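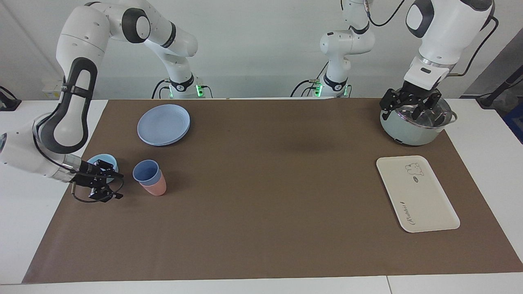
A small light blue bowl on brown paper.

About Grenbridge

Grenbridge is a website about reality television voting. We follow the shows where the public decides who stays and who goes, and we spend most of our time asking whether the published numbers mean anything. Very often they mean less than you have been told.

We started in March, after a final of Gumetetti in which three different fan pages announced three different winners before the lines had closed. Each page had percentages to two decimal places. None of them said where the percentages came from. One had copied its table from a week when a contestant who had already gone home was still in the running, and left her name in at fourth place.

So we began writing to these pages and asking. We still do. Most don't reply.

What we cover

Our main shows are Gumetetti and Vanatness. We look at the singing contest Namboodiri when it reaches the public vote, though not before, as the early rounds are decided by the judges and we have nothing useful to say about who they like. We don't cover dance shows. People ask, and the answer is that the scoring there mixes judges' marks and viewer votes in a way the makers have never properly set out, and we would be guessing like everybody else.

For each eviction we publish what the programme itself has said, with the wording they used. "The closest vote of the series" gets quoted a great deal, and we keep a list of every time a presenter says it. For Vanatness the list stands at 9, in one series.

About our polls

We run a poll of our own and we would rather you didn't trust it very much. The largest we have held drew 3,436 votes, for the Vanatness semi-final, and it put the wrong person out. The people who answer a poll on a website like ours are keen viewers with strong opinions and time on their hands. Plenty of people who vote by phone on the night have never heard of us.

We allow one vote per visitor. That can be got round by anyone with a second phone, and we know it is. When a contestant jumps 46 points in an afternoon we put a note next to the result and leave it up, so readers can see it for themselves. We have been asked by fans to remove these notes. We don't.

Please don't call our poll a "live result". Two larger sites have done so this year and we had to write to both of them. Only the broadcaster holds the real votes, and during a series they hardly ever show them to anyone.

Spoilers and leaks

We receive a lot of messages from people who say they know somebody on the production. Some may well do. We don't print names from these messages, partly out of fairness to viewers and partly on their record, which is poor. If a leak is already all over the place we may mention that it exists – under a warning – and come back to it afterwards to say whether it was right.

Who pays for this

Adverts on the page, mostly, which bring in enough to cover hosting and a bit over. We take no money from broadcasters, agents, betting firms or contestants. Last series we were offered payment to "highlight the positive momentum" of one housemate. We turned it down and would have named the agency if they had used a real one in the email.

We do watch these programmes for fun, in case the above gives another idea. You can enjoy a show and still doubt the graphic that comes up at the end of it.

Corrections and contact

Mistakes are corrected at the top of the article, with the old wording left in. Use the contact form and give us the link to the page you mean. If you run a voting page and would like to tell us how you work out your percentages, we'll print your answer in full.

Page last updated: Dec 22, 2020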